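Section 4. Setting Up the Jilberg Folding Table

Before you start
Check that the carton contains the tabletop, two leg frames, the bolt bag and the Casado hex key. Clear a flat area of floor larger than the tabletop. Allow 7 feet of open space along one side so you can turn the table over.

1. Lay the tabletop face down on a blanket.
2. Unfold each leg frame until the brace clicks.
3. Fit the bolts by hand, then tighten them with the hex key. Do not use a power driver.

CAUTION: Keep fingers away from the brace hinge while it is opening.

4. With a second person, turn the table upright. Lift by the long edges, never by the legs.
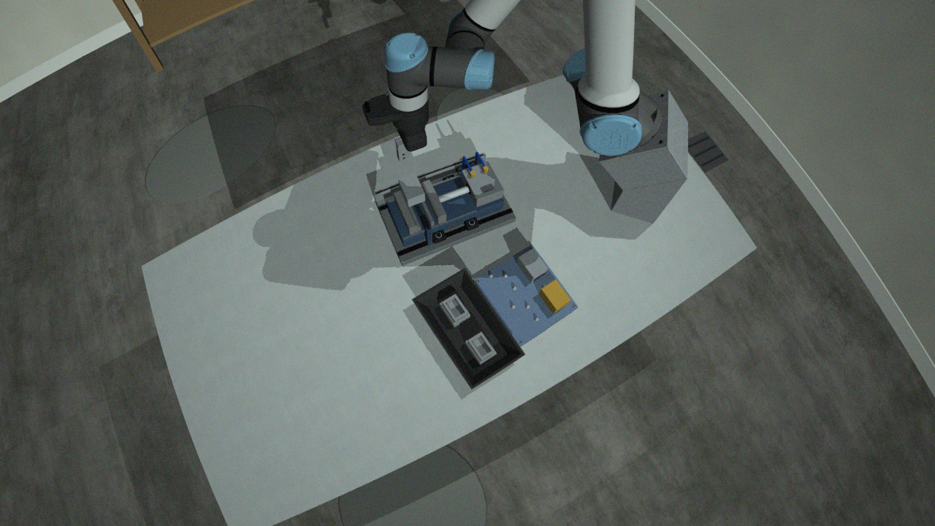
White rectangular tabletop, placed at an angle on a dark gray floor.

5. Press on each corner. If the table rocks, turn the Fotstead foot under that corner until it sits firmly.
6. Wipe the top with a damp cloth and let it dry before placing anything on it.

NOTE: Retighten all bolts after seven days of use.

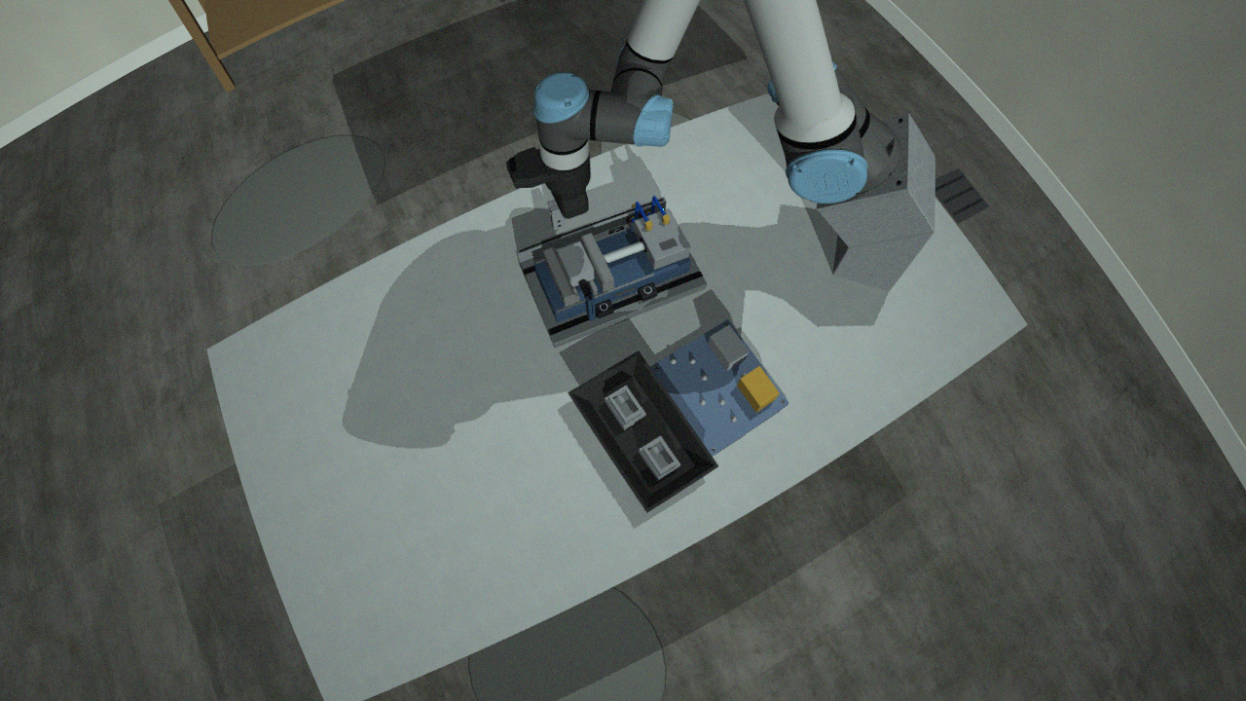 Can I leave the table outdoors overnight?
Store it indoors. Moisture can swell the core and will void the Gendov warranty.

Using a vise
Place a mat under any vise or other metal tool to prevent scratches. Do not hammer on the work while the vise is on the table. Remove the vise before folding the legs. 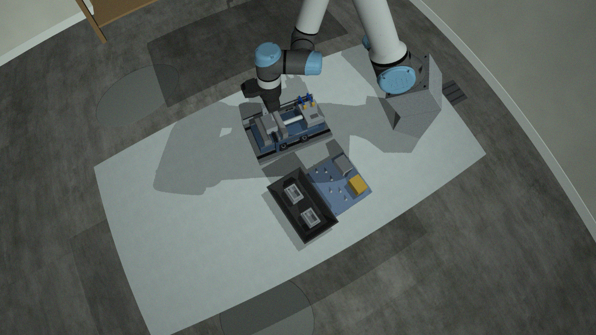
Blue machine vise on a dark base plate, with a pale mat underneath.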